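Automation in a Computer Repair Workshop: What Changes for the Workers
Student project report
Authors: Emerson Vieira and Verna Oyelaran

1. Introduction

Our project is about a small company, Kesteo, which refurbishes used computers from offices and schools. The company started to use a collaborative robot in March. We wanted to know how the daily work of the people in the workshop has changed after this. Many texts which we read in our course discuss if robots take away jobs. We found less about how the job feels for a person who keeps it, so we chose this question.

Kesteo has 8 technicians in the workshop. Before the robot came, each technician took a computer from the shelf, opened it, cleaned it, put in the parts and tested it. One person followed one machine from start to end. The project to change this is called Mosoti inside the company.

2. How we worked

We visited the workshop three times and watched the work during a full morning each time. We also gave a questionnaire to all technicians and spoke longer with three of them. The last visit was on 14th May. The technicians asked us not to write their names, and we respect this. The workshop manager read our notes before we wrote the report and corrected some technical words, but he did not change the opinions.

3. The robot station

The robot works at its own table. A technician opens the computer, removes the side panel and lays the case down on the table. Then the technician fills the parts holder next to it. Each part has its own place in the holder and must stand in the correct direction. The technicians call this step "setting the table".

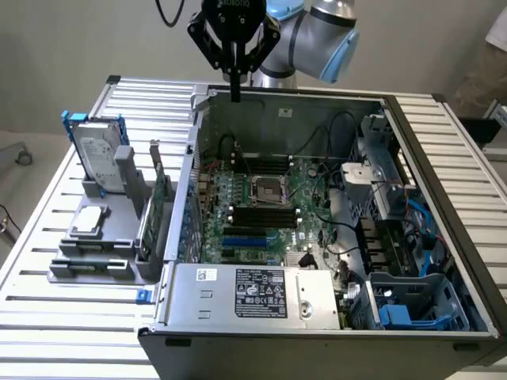
Figure 1. Robot station with an open tower computer. The hard drive in its blue caddy and the circuit card stand in the parts holder at the left.

The processor socket is a sensitive place. If the pins are bent, the motherboard is often lost. For this reason the company decided that a technician must check the socket with a magnifying glass before the robot program starts. Cables are also a difficulty. They do not lie in the same way in two computers, and the technicians told us that they spend more time to move cables aside than they expected.

4. Results

4.1 Physical work
Six of the technicians wrote that their hands and neck are less tired at the end of the day. One of them had pain in the thumb for years from pushing memory modules, and she was very positive. The other two did not notice a difference. They said that carrying the heavy cases is the hardest part, and the robot does not help with it.

4.2 Speed and waiting
The plan of Mosoti was to finish 200 computers per week. In the best week until now the workshop finished 102. The manager explained that every new case model needs a new program and sometimes a new holder. During this time the technicians work by hand as before. Several of them found the waiting near the robot more stressful than the old work. They can not start something long, as the robot may stop and need them.

4.3 Knowledge
Two technicians took a course at Urari, a training center in the same city, and now they can change the programs. The others call them when there is an error. Before, the most experienced person was the one who knew most about computers. Now it is partly the one who knows the robot, and an older technician told us this was not easy for him to accept.

5. Discussion

No person lost the job at Kesteo during our project. However, the work is now divided in a different way, and we think the company planned the machine more carefully than it planned this division. We suggest to give the course to all technicians and to change places at the station every two hours. We also suggest that the technicians take part when a new holder is designed. At present the holders come ready from the supplier Kondeck, and one pocket had to be filed larger by hand.

Our study is small and covers only the first months. We would like to repeat the questionnaire after one year, if the company agrees.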